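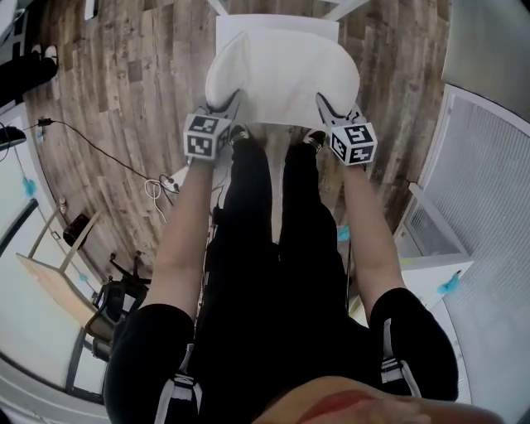 A curved white seat shell held in both hands.

Report on the Study Visit to the Jurić Seating Works

Submitted to the Facilities and Furnishings Section, 2023-12-20
Prepared by Ermelinda Patrício

Purpose of the visit

The Section is preparing to replace the seating in the reading rooms and the two lecture halls of the Clesatine Library. The present chairs were bought in several lots and no longer match in height, which has led to complaints from readers at the long tables. Before a specification is written, members of the Section asked to see how shell chairs are made, stored and repaired. The Jurić company kindly agreed to receive a small delegation at its works in Borkeo.

The delegation consisted of Ermira Petkov, Nhung Vi and the undersigned. We were received by Zdenka Dimitriou, who manages the works, and by Sutrisno Liem, head of repairs.

Arrival and introduction

The works stands on the north side of the canal, a short walk from the Borkeo bus terminal. Visitors are asked to sign in at the gatehouse and to wear closed shoes. Ms. Dimitriou opened the visit with a talk on the history of the firm, which began as a maker of school benches and moved to molded seating after the second expansion of the site. The company now employs 136 people and supplies schools, clinics and public waiting rooms in the region.

The molding hall

Seat shells are molded on the ground floor. Each shell leaves the press with a thin ridge along its edge, which is trimmed and then smoothed by hand. Mr. Liem explained that the front lip deserves the most attention from a buyer. A shell that is too flat at the front presses on the underside of the leg, and readers who sit for a long time will notice it well before they notice the back. Ms. Petkov asked whether the same shell could be fitted to both a fixed and a stacking base. The answer was yes, provided that the fixing points are ordered to suit at the start.

White remains the color most often ordered. The firm advises a matte finish for reading rooms, where a glossy surface throws back the light of the table lamps. Small scratches are also said to show less on it.

Frames and assembly

The frames are bent and welded in a separate building across the yard. The noise there made conversation difficult, and most of our questions were held until we had reached the assembly room. Four screws join the shell to the frame. Ms. Vi was interested in how a chair could be taken apart by our own staff, and Mr. Liem removed and refitted a shell for us at the bench with an ordinary hand tool.

The delegation was then shown the testing room, where a weighted pad is lowered onto finished chairs over and over again. Chairs of the Trodus line, the model under consideration for the lecture halls, are tested in lots drawn from each production run. We were given copies of the test sheets, and these have been placed with the other papers in the Section office.

Storage and delivery

The warehouse can hold 3,000 finished chairs. Our own order is likely to be 300, to be delivered in two parts so that the reading rooms need not close at the same time as the lecture halls. Ms. Dimitriou noted that deliveries in December are slow on account of school orders, and she suggested a later date. The loading door at Clesatine is narrow, and chairs stacked on pallets may not pass through it. The Section should measure the door and the passage behind it before an order is placed.

Repairs and spare parts

This was the most useful portion of the day. The company keeps shells, glides and screws in stock for every model it still sells – and, on request, for some that it does not. Damaged shells can be exchanged singly. Glides wear out first, especially on stone floors such as ours, and Mr. Liem recommended that a supply be bought along with the chairs.

Matters for the Section

The delegation asks the Section to consider the following before the specification is drafted: the choice between fixed and stacking bases in the smaller lecture hall; the type of glide best suited to the stone floor; and the space available for spare shells in the basement store. Ms. Petkov will request two sample chairs on loan, to be placed in the main reading room with a comment book beside them.

The Section wishes to record its thanks to Ms. Dimitriou, Mr. Liem and their colleagues for their time and for the lunch provided.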